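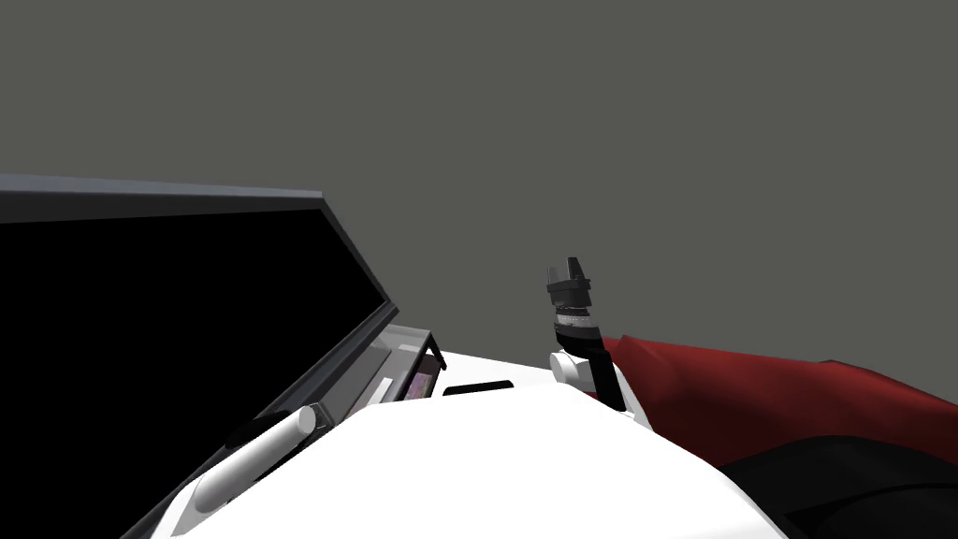 Narkine bench thread — is it time to move on from Lūse?

dostside_dan
May 16, 2024
Okay, I held off after the Gusora series because everybody gets swept once. But we just dropped two of three to Dzene at home and I can't watch another seventh inning like that. Rasmus Lūse left his starter in to face the top of the order a third time with the bullpen fully rested. Bases loaded, double in the gap, good night. We've lost 12 of our last 21 and half of those were games we led after six. I like the guy. I liked him as a catcher too. But at some point the manager has to manage, right?

knucklecurve
Nope, not with you on this one. Who was he supposed to bring in? The lefty had thrown on back-to-back nights and the kid from the May call-ups can't find the plate. "Fully rested" is doing a lot of work in your post.

dostside_dan
The lefty threw ten pitches the night before. TEN. That's a warmup. And the kid has walked people, sure, but he also misses bats, and with two on and nobody out I'll take a strikeout guy every time.

marge_in_section_2
I was at that game and I'll tell you the starter looked cooked from the fifth on. He kept stepping off and fiddling with his cap, and their guys were fouling off everything. My husband called the double before it happened (he's been insufferable about it since). So I'm with Dan on the move, but firing Lūse in May? Over that? Come on. Remember we had three managers in four years before him and how much fun that was!

knucklecurve
Thank you Marge. Also can we talk about the lineup for a second, since everybody wants to yell about the bullpen? We are getting nothing out of the bottom three spots. You can make every pitching change by the book and you still lose 3-2 when your seven, eight and nine hitters are popping up first pitches.
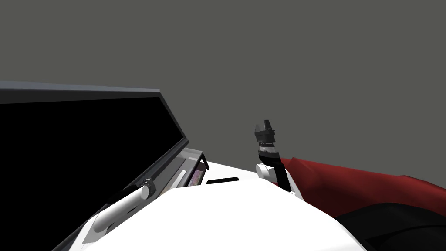
bunt_for_a_hit
Bottom of the order is on Lūse too, though. He's the one who keeps batting the shortstop seventh when he's our best on-base guy. I go back and forth on him. He's great in the room, the young players love him, and I really do think he got an extra ten wins out of that roster last year. But watch him late in a close game and his face is as black and blank as that big tilted screen with the gray frame. No signal to the pen, no mound visit, nothing till the ball's rolling to the wall. I don't need him throwing helmets, I just want to know somebody has a plan.

dostside_dan
Ha, that's it exactly. Leading off with the shortstop would fix half of this by itself.

knucklecurve
He tried that! Opening week, he led off the shortstop for five games and the guy went 2 for 21. You were on here screaming for him to be moved down, Dan. I can go find the post.

dostside_dan
Please don't find the post.

marge_in_section_2
I want him to find the post.

oldtimer_left
Been following this club since they played on the field behind the cannery and I have seen some bad managers. Lūse isn't one. What he needs is a real bench coach, an older head next to him who'll say "he's done, go get him." They let the last one walk over the winter and never replaced him, just moved the first base coach over. That's on the front office.

bunt_for_a_hit
Okay that I can agree with. Give him a bench coach and give it till the break.

knucklecurve
Same. And if he's still ten games back at the break, fine, I'll listen.

dostside_dan
I'll give it to the end of the road trip. We start at Gusora and if the starter is out there for the third time through again, I'm turning it off and mowing the lawn.

marge_in_section_2
You said that last week, Dan. How's the lawn?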